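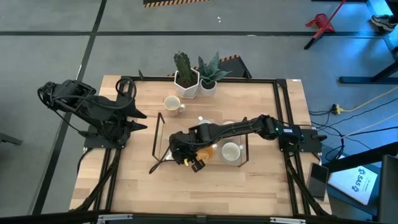

Week 7 notes: action chunks, latency and the mug task

Right, last week we got as far as training a policy and then ran out of time just as it got interesting, so I'm picking up at the part where the policy has to drive two real arms. Have the Brindholm handout open beside you if you've still got it, the bit on timestamps matters more than I let on in February.

7.1 What the policy hands you

Our policy doesn't output one command. It outputs a chunk, a short run of joint targets for both arms plus two gripper widths, and the controller plays them back one by one. I like chunks! They smooth out the dithering you get when a network changes its mind every tick. The cost is that while you're playing a chunk you're ignoring the cameras, so if a mug shifts a bit when a finger brushes it, the arm carries on towards the spot where the handle used to be.

So how long should a chunk be? Have a play with it in Rikura (the setting is under the playback tab, not the policy tab, which catches me out every year). Too short and the joins between chunks show up as a twitch at the wrist. Too long and you're flying blind.

7.2 Latency, and where it hides

Draw yourself a timeline with 3 delays on it:

camera exposure to image in memory
image in memory to chunk out of the network
chunk out to the motors doing something about it

Most people measure the middle one and call it a day. The trouble is that the first target in your chunk was computed for a moment that's already gone. If you send it anyway, the arm gets tugged backwards a little and then forwards again, and you'll spend an afternoon blaming the gains. Throw away the targets that have expired and start from the first one still in the future. It's a four-line fix in the Riteo client and I'd like you to write it yourself before you look at mine.

7.3 Blending

When a new chunk arrives partway through the old one, you have overlapping targets. Average them, weighting the older predictions more or less heavily as you please. Do this for the joints. Please don't do it for the grippers – half open plus closed gives you a gripper that's sort of holding a mug, and you can guess how that goes.

7.4 Seeing around your own arm

With an overhead view and mugs standing in a rack, the arm covers up the very thing it's reaching for, and it does so at the worst moment. A single-frame policy can get a bit lost there. Things worth trying: feed in a few past frames, add a wrist view, or plan an approach from the side so the handle stays visible longer. I lean towards the wrist view, but the Tejada logs make a decent case for past frames, so argue with me in the tutorial.

7.5 Lab work

The training set has 1491 episodes and I've split off 1110 for you to train on. Leave the rest alone until you're evaluating. Run the same checkpoint at 3 chunk lengths, plot commanded against measured position for one elbow joint, and mark every chunk boundary on the plot. Label your axes, with units.

Reading for next week is the section on impedance control, skipping the proofs.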